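Notes for the household things folder. Read before you add anything, it's short.

# Rillside table things

List of small everyday objects we keep for the Rillside table work, how they're named, how they get put out, what to write down. Started as a text file on somebody's desktop, now lives here. Last proper tidy April 23, 2019.

Covers paper goods, kitchen odds and ends, bathroom bits. Not tools, not food (crackers were a mistake, crumbs in the drawers for weeks).

## What's in the folder

- `paper/` tissue boxes, kitchen roll, napkins, paper bags
- `kitchen/` mugs, sponges, tea towels, plastic tubs with lids
- `bathroom/` soap dishes, toothbrush cups, flannels
- `old/` things that got squashed, lost or used up. Don't delete, older sheets still point at them

Each object gets one text file. Same name as the sticker on the shelf. Lower case, underscores, no spaces please.

## Fields

| field | what goes in it |
|---|---|
| `name` | plain name, e.g. `tissue_box_pale` |
| `shelf` | Plesau cupboard or Korneo rack |
| `colour` | what you'd say out loud, not a paint chart |
| `writing` | any words on it, copied as printed |
| `soft_bits` | parts that flop, crumple or pull out |
| `state` | new / opened / nearly done / old |
| `notes` | anything else |

`writing` stays in the original language. Don't translate in that field, put the translation in `notes` if you know it. If the small print is too small, write `small print` and move on.

`state` is the one people forget. An opened box isn't the same object as a sealed one, for our purposes. Change it the same day.

## Paper goods

Most used section and the messiest, so more detail.

Tissue boxes: we want a mix. Plain ones, patterned ones, one with a loud picture on the lid if you can find it. Long flat boxes and the cube sort both fine. Korneo rack holds 30 if stacked on their sides, more than that and the bottom ones bow.

Rules for boxes in use:

1. Take the perforated card off completely, no flap left hanging.
2. Leave the plastic film over the opening. It's meant to be there. If it tears, state goes to `old`.
3. Pull the first tissue up so it stands proud. A limp one lying flat gets missed on the sheet.
4. Don't top up from another brand. Somebody did this in July and the notes made no sense after.
5. Swap when there are 4 tissues left.

Sample entry, the pale one:

 name: tissue_box_pale
 shelf: Korneo rack
 colour: cream / beige, peachy swirls like wood grain
 writing: 清风 (top and front), small print
 soft_bits: white tissue, clear film in oval opening
 state: opened
 notes: round black emblem on top, near a corner
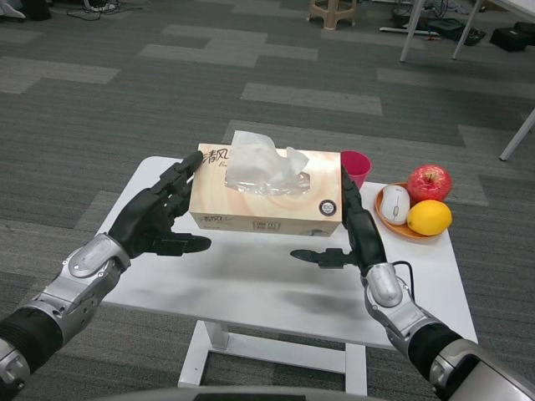
## Kitchen and bathroom

Quicker going. Mugs with handles and without, keep both. Tea towels folded in 3, long way first. Sponges dry before they go back in the Plesau cupboard or the whole shelf smells.

Plastic tubs: lid and tub are one entry, not 2. If the lid goes missing the tub moves to `old/`.

Flannels all look the same on the sheet so put the hem colour in `notes`.

## Putting things out

- wipe the table first
- sticker comes off the object, goes on the sheet
- one main object unless the sheet says otherwise
- back on the same shelf after, not the nearest one

## Known problems

- Some older `paper/` entries say `color` instead of `colour`. The Jeon script reads both, so leave them for now.
- Two napkin packs share a name. Needs fixing, `napkins_plain` is realy two different sizes.
- Jeon script falls over on an empty `writing` field. Put `none`.
- No entries at all for paper bags yet, though the folder is there.

## Adding something new

Copy the nearest existing file, change every line, check the shelf sticker matches. Then add it to `list.csv` at the bottom, dont sort the list, the row order is used elsewhere.

Still wanted: a dark tissue box, a square napkin pack, tea towel with stripes.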